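Blog tour (books)

A blog tour is a form of book promotion in which a title is passed between a series of book blogs over a fixed period, each blog publishing something about it on an agreed day. It takes its name from the author tour, from which it has removed the trains, the hotel and the signing table with three people at it. The posts, known as stops, may be reviews, interviews, extracts, guest articles or giveaways. A stop with no content beyond the cover, the blurb and a link to buy is called a spotlight, a term usually chosen by the person who hasn't read the book.

Blog tours are most common in romance, crime and fantasy, and among authors who publish their own work. They are less common in poetry, where the number of willing blogs tends to run out by the second day.

Contents
1 Organisation
2 Types of stop
3 The banner
4 The Trevaskis tour
5 Criticism
6 Related forms
7 See also

Organisation

A tour may be arranged by the author, by a publisher's publicity department or by a tour host, who keeps a mailing list of bloggers and charges a fee for writing to it. The host sends out a sign-up form, assigns dates and supplies a media kit containing the cover, the blurb, an author photograph and a biography mentioning at least one pet. Bloggers aren't normally paid. They receive a copy of the book, most often as a digital file, and the thanks of the author in a public comment.

Most tours last between a week and a month. The first and last days are regarded as the best places, and the middle is where hosts put bloggers who answered late. It is customary for each stop to link to the next, so that a reader could in theory follow the whole tour in order. Hosts speak warmly of this reader.

Failure to post on the assigned day is known as a dropped stop. Common explanations include illness, a house move and the discovery on page 40 that the blogger dislikes the book. Many hosts ask that reviews below a certain star rating be held back until the tour is over, by which time the blogger has usually lost interest in writing them. 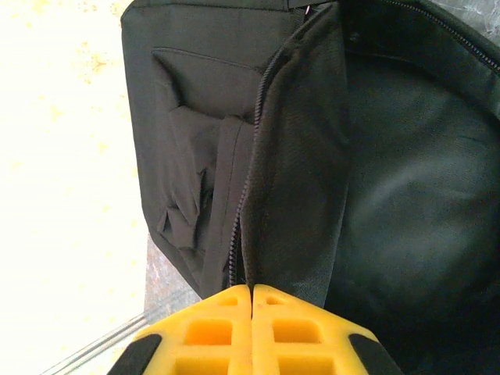 Types of stop

Review. The oldest type and the one authors ask for. Length varies from a paragraph to several screens, and a good share of it may be the blurb.

Author interview. Conducted by email from a standard set of questions. The author is asked where ideas come from, whether the characters are based on real people, and which actor should play the lead. Authors on long tours often prepare several versions of the same answer, in the hope of seeming to have been asked for the first time.

Character interview. As above, but the author answers as the hero. Opinion is divided on these, and the hero is nearly always rude.

Extract. A passage chosen for being exciting without giving anything away, and therefore commonly taken from chapter two.

Playlist. A list of songs the author claims to have written to. Some authors write in silence and compile the playlist the night before it is due.

Giveaway. Readers enter by following, sharing or commenting. Prizes include signed copies, bookmarks, candles and tea. Giveaways bring the most visitors, many of whom enter every giveaway they can find and own a remarkable number of candles.

The banner

Every tour has a banner, a wide graphic showing the cover, the dates and the names of the participating blogs. As the number of stops goes up, the size of the lettering goes down, and on larger tours the blog names are legible mainly to their owners. The banner is generally the last part of the kit to be finished and the first to need correcting. Blog names that contain punctuation are a known hazard.

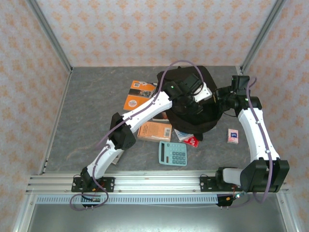

The Trevaskis tour

An often-repeated cautionary tale concerns The Heir of Trevaskis, a historical romance by Isla Doolan published by the small press Vollstead. The tour was booked through Lorkeo, a host then in its first year, and was to have 20 stops over 9 days, beginning on November 28, 2018. The prize was a hamper.

Owing to an error in the sign-up form, all the bloggers were assigned the first day. They posted as instructed. For one morning the book was impossible to avoid in a certain corner of the internet, and for the remaining eight days it was impossible to find. Doolan, who had agreed to reply to every comment, was still doing so in December. Four of the stops ran the same extract, and one ran the extract from a different Vollstead title, which drew the most comments of any post on the tour.

The giveaway attracted 500 entries. The winner declined the hamper and asked whether there was a paperback.

Lorkeo later introduced a calendar. Doolan's next novel, also set at Trevaskis, was promoted by means of a talk at a library.

Criticism

The usual complaint is that tours are read chiefly by the other people on them. Bloggers visit one another's stops out of courtesy, authors visit all of them out of anxiety, and the figures look healthy as a result. Supporters reply that a tour is meant to make a title familiar, and that sales come later, at a date they prefer not to name.

A second complaint concerns candour. A free book and a public thank-you are thought by some to have a warming effect on reviews. Most bloggers add a line saying that the opinion is their own, and in many kits that line is supplied.
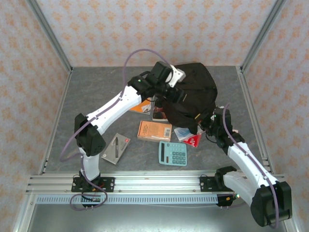
Two robot arms above a marble-patterned tabletop.

Related forms

The cover reveal is a tour held before there is a book to send. The release blitz packs all the stops into a single day on purpose. The review tour allows only reviews and is correspondingly hard to fill. Cundico, a newsletter service for self-published authors, has promoted the "inbox tour", in which the stops are mailing lists and readers cannot easily leave.

See also

Advance copy
Book club
Cover reveal
Street team
Unsubscribe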